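April 4, 2023

Sourdough bench notes, Sasteo kitchen. Third go with the Jerkby rye and I think I'm finally getting somewhere! Fed the starter last night with the coarse stuff (the Lappalainen bag ran out in February and I never reordered, my fault), and it had doubled by breakfast. Mixed 565 g flour with the water a bit warmer than usual, then 88 g starter on top. Whole dough came to 748 g before I wandered off and lost the salt note, so don't trust the salt on this one. Crumb is tighter than the Husari loaf but way less gummy, and the crust sings when it cools, I love that.

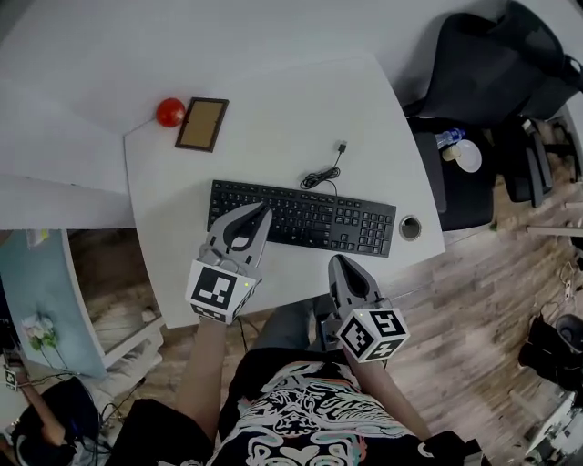 How long should the rye rest before slicing? Overnight at least, wrapped in a clean towel, and a full day is better if you can stand the wait.

Next time: smaller tin, same flour, write down the salt.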